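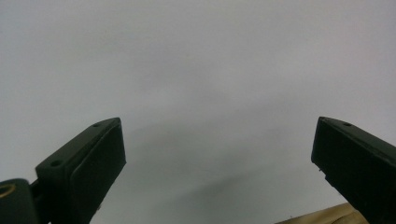 The hand-held gripper, open, against a pale gray background.

News > Local Tech > Badau

2 min read

So I spent my Thursday morning squeezing a pair of dark green plastic fingers, and I have to say I had a great time!

Dalgleish, the small robotics shop here in Badau, has started collecting demonstrations for its new project, Zesteck. The idea is pretty simple. You carry a gripper around in your own hand and do a chore with it (mine was putting folded napkins in a tray), while a camera on the tool records what the fingers are up to. Later on, a robot arm with the same kind of fingers gets trained on all those recordings. No joystick, no code, and no arm in the room with you while you work.

They want 4,000 demonstrations before the end of December and had 1,130 saved when I stopped by. I added 60 of my own, and boy, was my thumb sore. The first few were terrible. I kept closing the fingers too early, and the woman running the session told me to slow down and open them nice and wide before every grab. After that I got into a rhythm, and I caught myself reaching for my coffee with the thing.

The shop used to teach its arms by remote control, and it still does for heavier jobs. I tried that too, for five minutes, and dropped everything – give me the hand tool any day.

Sessions move over to the Bokovura building next week, and there's room for 200 people to sign up. You don't need any experience, and they'll show you how to hold it. I'm already down for a second round, this time with socks.

Contact us | Copyright 2022 | Back to top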